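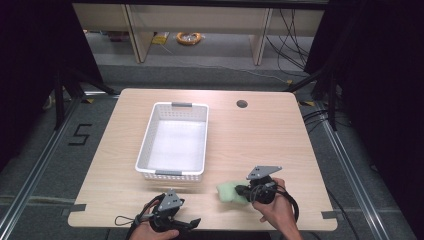 No. 20

Aug 27, 2026

My phone is now old enough that the Valtus shop in Basthorpe keeps its cases in the bargain tub. I went in for a screen protector and was shown, with some tenderness, the new Pinenine 8. It has a brighter screen, a faster chip and a button on the side that does whatever you like, provided what you like is opening the torch.

I held it for a while. It felt like my phone, but colder towards me.

The battery is the real trouble. Mine gives up at teatime, and in December it goes earlier, usually while I'm looking at a bus timetable. A new battery would cost a fraction of a new handset, so naturally I have spent five evenings reading about new handsets.
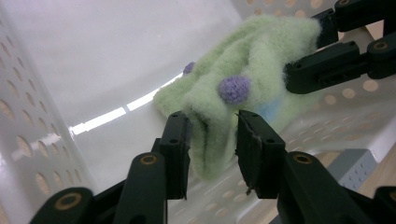 Phone colours have gone badly wrong as well. The Pinenine comes in black, another black, and something the box calls mist. I would pay extra for a mint green one, the green of that fuzzy sock, and if they threw in a lavender pom-pom I might find the thing in my bag for once.

I've told the shop I'm thinking about it. Meanwhile my gallery holds 1,568 photos, many of them of parking signs, and the phone would like me to delete some before it will update.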